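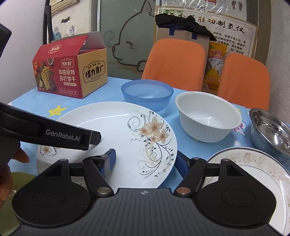
Two handheld grippers, one week of dirty dishes

I've had the Stasix handheld gripper for 30 days now, and for the last 7 of them I've been running it side by side with a GenRobot.AI unit so I could finally quit arguing with Nasrin Mazandarani about which one we should buy more of. She likes the GenRobot. I went in liking the Stasix, mostly because I'd already paid for it (2393 dollars with the Julier carrying case, ouch).

Our job is table clearing. Plates, bowls, whatever's left over after a meal, picked up and moved by hand with the gripper so the arm back at the lab has something to learn from. Plates are the mean part! A flat dinner plate on a tablecloth gives you almost nothing to grab, and the cloth loves to come along for the ride.

What I like about mine: the blue pads. They're grippy without being sticky, and I can get one under a rim if I come in low and tilt my wrist. The ridged section in the middle of the body is nice too, my hand stays put even when it's a little greasy. Fingers open wide enough for a cereal bowl, and deep bowls are honestly a pleasure, just pinch the wall and lift.

What I don't like: it's wide. Those two big round housings stick out on either side, and when Zihan Su and I worked the same table we kept bumping into each other. The black finger arms also got a bit of play at the pivot pins after the second week. I snugged them up and they've been fine, but check yours.

The GenRobot felt better balanced to me on long sessions. I did 20 pickups in a row with each, same plate, and dropped it twice with the Stasix and three times with the other one, so call that a tie. Fluted bowls went to the Stasix. Stainless was slippery for both of us.

Battery is okay. The Bilyk charger that Vornmont ships with it runs hot and the cable is way too short, so plan on an extension cord.

Four stars. I'd buy it again, but I'd wait for the September price drop, and I'd order spare pads at the same time.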